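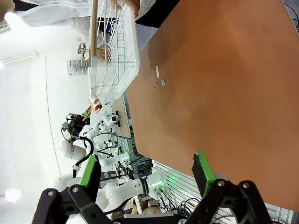

A dish rack and cup at the work table, Plamwood site.

Call for Participants: Everyday Table Tasks

3 min read | 49 shares

The Ritia study of household handling invites adults to take part in sessions at Plamwood this August. Participants will set out, sort and clear ordinary kitchen items – cups, racks and small utensils – on a standing-height table.

Each session lasts about 80 minutes, including a short break. Applicants must be 18 or older and able to stand for the full session. No kitchen experience is required. Lab coats are provided and must be returned at sign-out.

Participants receive a gift card at the end of the final session. Travel costs are not reimbursed.

To apply, complete the form at the Plamwood front desk before 4 p.m. on the last working day of the month.

2 comments

Recent items
Session assistant, Protivport
Lūse reading room: revised hours
Parking at Plamwood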